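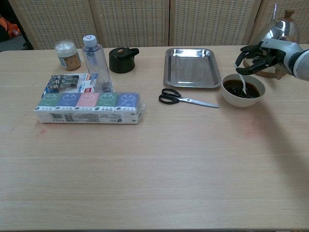
The visit to the Molinden demonstration hall is a required part of the unit on manipulation, and students are expected to have read these notes before the bus leaves. The hall is run by the Jurkutville Technical Institute and is open to visiting classes from March until the end of the summer term. The main station is the serving table, where a jointed hand on a white and gray arm works among ordinary household goods. Students should pay particular attention to the way the black fingers hold the white plastic spoon while its lower end is in the dark liquid. The spoon is a light tool held at one end. The bowl is white ceramic with a glossy liquid in it, and the stainless steel tray toward the back of the same table throws back the overhead light. Each of these facts has a bearing on the questions discussed in Section 3.

1. Purpose of the visit

The unit has so far treated grasping as a problem on paper. Students have drawn contact points, computed friction cones and compared two-finger and many-finger hands. The visit is intended to connect that work with a task that any person performs without thought. Stirring a bowl was chosen by the hall staff as the standard task for visiting groups. It is slow enough to be watched closely, and it can be repeated several times within one session.

Students are not asked to judge whether the machine is good or bad at its work. They are asked to observe, to take notes in their own words, and to relate what they observe to the terms used in class. A group that records a single stirring motion with care will have done better than a group that records the entire program in outline.

2. Program

The visit takes place on Jun 7, 2018. Groups are limited to 28 students, including those who are repeating the unit. On arrival the class will be received by Yolandi Fourie, who is responsible for visitor sessions, and will be shown to Room 5. Coats and bags are to be left on the racks in the corridor.

The opening talk will be given by Anselmo Vallejo and covers the history of the hall and the rules of the floor. It is followed by the demonstration at the serving table, a break, and a second demonstration at which students may ask for changes to the task. Requests should be simple. Moving the bowl a short distance or asking for a slower motion is acceptable. Requests that involve placing a person's hand inside the working area will be refused.

The session closes with a discussion led by Craig Lindsay. Attendance at the discussion is recorded and counts toward the unit.

3. Points for observation

3.1 Holding a thin tool. In the lectures, a grasp was described as stable when small outside forces do not cause the object to slip or turn. A spoon is a difficult case. The load acts at one end and the hand holds the other, so that even a light push from the liquid tends to rotate the handle between the fingers. Note which parts of the fingers touch the handle and whether the contact appears to be at the tips or along the inner surfaces. A sketch is more useful here than a paragraph.

3.2 Contact with the bowl. When a spoon meets the wall of a bowl, the position of the arm is no longer the only thing that matters. The force must also be limited. Review the notes on compliance from the third lecture and consider where in the system the give might come from: the finger joints, the wrist, the control program, or the spoon.

3.3 Shiny and clear objects. Many depth sensors give poor results on polished metal and transparent plastic. The table carries both. There is a silver kettle behind the hand, and a clear plastic bottle stands farther to the left, beside a small glass jar. Students should write down which objects on the table they would expect to cause missing or false readings, and should give a reason in each case. Liquid surfaces should be included in the answer.

3.4 Objects outside the task. A laboratory table is often cleared of everything except the object being handled. Homes are not. The pack of pocket tissues, the scissors and the carded metal hardware have no part in stirring, but any program that plans a path for the arm must treat them as things to be avoided or as things that may be ignored. Discuss with a partner how that decision might be made, and by whom.

3.5 Shadow and lighting. The arm casts a broad, soft shadow across the right portion of the table. Consider what this means for a vision program that compares the color of the tabletop from one moment to the next. The subject was covered briefly under background subtraction, and the exercise in the course reader (item 1026) may be consulted.

4. Conduct on the floor

Visitors remain behind the floor line whenever the arm is powered. The stop button is operated by hall staff only. Food and drink may not be brought into the room, and nothing on the table is to be tasted or handled. Photographs for personal notes are permitted, but flash must be switched off during a demonstration.

Questions may be put to the operator when the arm is at rest. Students who need a seat or a place near the front should inform Ishbel McIver in the unit office before the visit, so that arrangements can be made.

5. Written work

Each student will submit a report of no more than three pages. The report must contain one labeled sketch of the grasp, a short account of one complete stirring motion, and answers to two of the five points in Section 3. Point 3.1 may not be one of the two, as it is covered by the sketch.

Reports are to be handed in at the unit office, Yule Building, or placed in the box outside it. Late reports are handled under the ordinary rules of the department. Students who cannot attend may complete the alternative assignment, which is based on a recorded session from the Puvon site and carries the same weight.

6. Further reading and contact

Chapter 4 of the course reader should be read before the visit and Chapter 6 after it. Students with little background in control may leave out the final section of Chapter 6. Questions about the report should be addressed to Beathag Buchanan, extension 2405. Questions about travel and access should be addressed to Ishbel McIver.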